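**From:** Meriem Kamel
**To:** Nendon kitchen list
**Subject:** Re: Shared kitchen table, what stays out
**Date:** 10/06/2022

Selvaraj Weerakoon wrote:

> Could we agree what lives on the table and what goes in the cupboard? I had to shift half of it to roll out pastry. Also, is the toaster oven meant to be left plugged in? And who is buying the new towels?

Selvaraj, thanks for raising it. I went through it with Habibur and we suggest the toaster oven stays at the left end of the brown mat, with the flex coiled next to it when not in use. Plates go upright in the rack. The chopstick stand and the call bell can stay out as well, as they take up very little room.

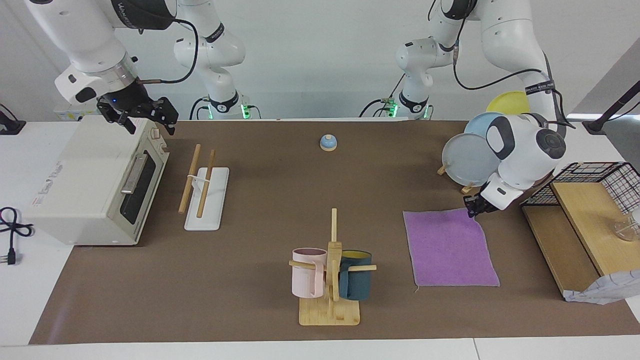

Where should the baking trays go?
On the bottom shelf of the tall cupboard, under the mixing bowls.

Towels: Selamawit has ordered 6 from Clillow and they came to just over 30 pounds with postage. Please take used ones home to wash and bring them back the following week.

The mat can be rolled up for pastry, but wipe it first and put it back the same way round. The cupboard padlock code is now 1781.

If anyone objects, reply to the list.

Meriem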